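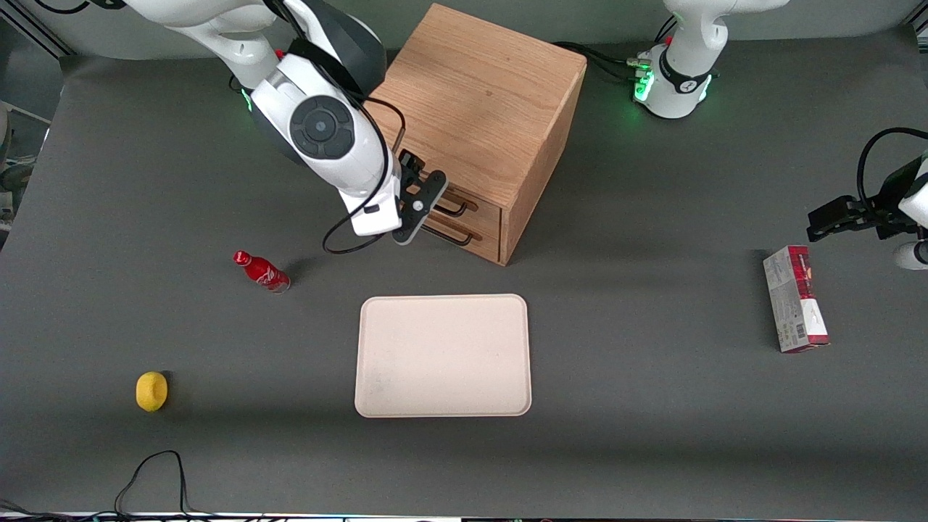 Figure 1. The two-arm station at the Ravau open day, with the gripper of the right arm by the drawer handles.

Report on the Open Day Visit to Ravau
Written for Introduction to Automation, section taught by Mamta Gautam

Last updated: September

1. Why I picked this visit

The assignment gave us a choice between the Kernness bottling plant and the open day at Ravau. I picked Ravau because the flyer said the arms there could "tidy any household table," and I didn't believe it. I should say that up front, so the reader can decide how fair I was. I tried to write down what I saw before I wrote down what I thought of it, and my notes are what sections 2 and 3 are based on.

2. The setup

The station was a gray table with two white arms, each ending in a black two-fingered gripper. The objects on it were ordinary enough: a little wooden cabinet with two drawers, a cream-colored tray, a Coca-Cola bottle on its side, a boxed product standing upright, and a small yellow thing I took for a toy. Visitors stood behind a tape line. The control software is called Serkinitz and it ran on a computer we were not shown.

Our guide was Hüsnü Altıntaş, who has worked on the station for two years. He was patient with questions and did not talk down to us. He told us the drawer task had been trained on 446 recorded runs, and that a person had steered the arms by hand for all of them. I thought this was the most useful fact of the day. The flyer left it out.

3. What the demonstration covered

We watched the drawer task first. The right arm goes to a handle, closes its fingers on the bar, and pulls. It did this on the first try and people clapped. On the second try the fingers closed short of the bar and the arm pulled back with nothing in them. It then waited, went in again at a slightly different angle, and got it. The third and fourth tries went fine, although the fourth was so slow that a kid next to me asked if it was broken.

After that they moved on to putting the bottle on the tray. This worked once while I was watching. The other time the bottle rolled, the arm followed it for a moment, and an employee pressed stop. Mr. Altıntaş said rolling objects are hard because the arm plans from where the bottle was a moment ago. I believe him, but a tidying robot is going to meet a lot of things that roll.

I asked whether I could move the cabinet to the other end of the table and have them run the drawer task again. The answer was no, for safety reasons, since visitors can't cross the tape. I asked if an employee could move it. He said the schedule was tight. Maybe it was. They did turn the cabinet a little between runs – I'd guess by the width of a hand at the front corner – and the arm still found the handle, so it was not simply replaying one fixed motion. I want to give them credit for that.

4. The numbers on the poster

A poster by the door said the station had completed 1426 tasks since spring. It did not say how many had been attempted. Without the second number the first one tells you very little. If it took 1500 tries, that is a good machine, and if it took 5000, it's something else. I asked at the front desk and was told to write to the company. I wrote and had not heard back when I turned this in.

The same poster compared the station with one made by Triệu, which was listed at 300 tasks. There was no mention of whether the tasks were the same or how long that one had been running. I left this comparison out of my conclusions.

5. What I think it showed

The arms can open a drawer they have practiced on, in good even lighting, on a table with plenty of space between things. That is harder than it sounds and I don't want to make fun of it. I tried picking up a bottle with kitchen tongs when I got home and it was annoying.

What the visit did not show is "any household table." My own table has mail on it, a charger, and usually a bowl somebody didn't rinse. None of the runs I saw had objects touching each other or stacked up. Nor did both arms work together on one task while I was there, though the flyer talks about "two-handed skill." The left arm stayed mostly still. It may do more in other demos.

6. Problems with this report

I saw six runs in total, four with the drawer and two with the bottle. That is too few to give a success rate, so I haven't given one. I also left at 3:30 to catch the bus and missed the last session, which a classmate says went better. I was not allowed to film, so the times in my notes come from the wall clock and could be off by several seconds.

7. If I went again

I would ask for the attempt count ahead of time, in writing. I would also ask to bring one object from home and see what they say.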